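Notes for the talk, version 17/12/2025
Selling used car parts so that they do not come back

Slide 1, title
Say good evening and thank Ute Wendt for the invitation. Say my name slowly. I work at Jaltier, we dismantle cars and sell the parts by mail. My talk is on returns, and only on electrical parts. Engines and gearboxes are a different talk, Malte Dreßler will give it after the break.

Slide 2, the problem
In May we sold 300 electrical parts. 33 came back. Leave the numbers on the screen for a moment.
When I looked into the returns, most of the parts were working. The buyer had ordered the wrong one. For us this is the same loss: shipping two times, testing again, a new listing, and an unhappy customer.
If somebody asks: yes, I counted window switches too. No, I did not count keys.

Slide 3, the part number
Read the two listing titles aloud. The first says "door wiring, left front, good condition". The second has the full number from the label, with the letters at the end.
Explain that the letters at the end matter. A door harness for a car with heated mirrors can look the same as one without, until you count the pins in the plug.
Our rule now is that the number is typed from the part and never from the catalog. If the label is gone, we write "label missing" in the title. We sell these slower, but they stay sold.

Slide 4, "will fit"
Speak carefully here, some people in the room write this in every listing.
"Will fit" is a promise. We changed it to "removed from", with year, engine, gearbox and side of the steering wheel. Wagner Conceição did this change for our old listings, and it took him three weeks. Thank him, he sits in the back.
Small joke about the man who bought a right mirror for the left side because he was looking at his car from the front. Wait for the laugh. If it does not come, continue.

Slide 5, cutting and packing
Never cut a harness to get it out faster. If it must be cut, photograph the cut and say how long the remaining wire is.
Plugs are wrapped one by one. Control units go in antistatic bags, then in a box with 8 cm of filling on every side. The buyer's name is not written on the part.
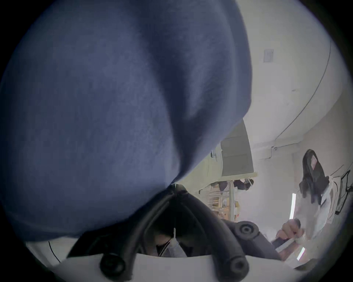
Black gripper against navy-blue fabric

Slide 6, warranty
We give 30 days at present. Daithí Dunne from Afolabi gives longer and says his returns did not go up. I would like to hear more on this from the room.
Security mark on every control unit, with a paint pen, two places. Show the photo in the listing too, so the buyer knows that we know our part.

Slide 7, questions
If there is time, ask who tests before removing and who tests on the bench. If there is no time, go to the last slide with my e-mail.
Bring the two door harnesses to the table and let people compare the plugs. Please collect both again, one is already sold.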